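Community > Robots and Automation > Safety and Good Practice > Start pose checks

Start pose rules for a wrist camera arm – what do you all use?
Hannelore Lenz
2019-11-15

I'm writing the house rules for our tabletop arm at Flodimville and having far more fun with it than I expected! We have 3 people sharing one arm, and everybody begins a run from a slightly different place. I'd love one simple standard for the start pose that a new person can check from the wrist view before pressing go. Fingers open or closed? How much bare table should there be? And does it matter if things other than the target are close to the fingers?

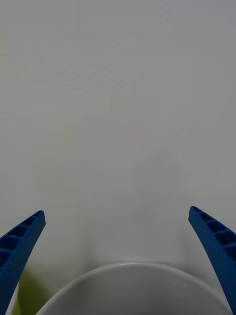

Wrist view at the start pose, fingers open, white round object at bottom center.

My draft says "fingers open, both tips in view, target between them," but Jörg Böttcher thinks that's too loose and wants the whole target visible. Would you go that far?

Dindo Dumlao

Great topic, I love this stuff! I'd side with Jörg, at least for the first move. In your view only the upper part of the rim shows, so you can't tell what's inside or where the near side ends. Back the arm off until the full outline is in view, then save that as the start pose. We wrote it into our Mbwambo checklist after run 656 and haven't touched the wording since.

I'd add a rule on neighbors too. There's something yellow-green behind the left finger, and you can't make out its shape from there. Ours reads: "Anything partly hidden by a finger gets moved or gets named in the log before the run." It takes a few seconds and people really do follow it. Both tips in view is a keeper – leave that line exactly as it is.

One more: write down the speed limit for the first approach on the same page. If it's on a separate sheet, people skip it.

Ingeborg Rothe

just keep them open and go slow, works for us

Hildegard Kettler

Dindo's neighbor rule is excellent and I'm stealing it. I'd keep 2 poses though, a far one for checking and a near one for starting, each saved under a plain name. Have the person say "clear" out loud at the far one before moving in. And put a date on your rules page! Ours is due for its next review in December.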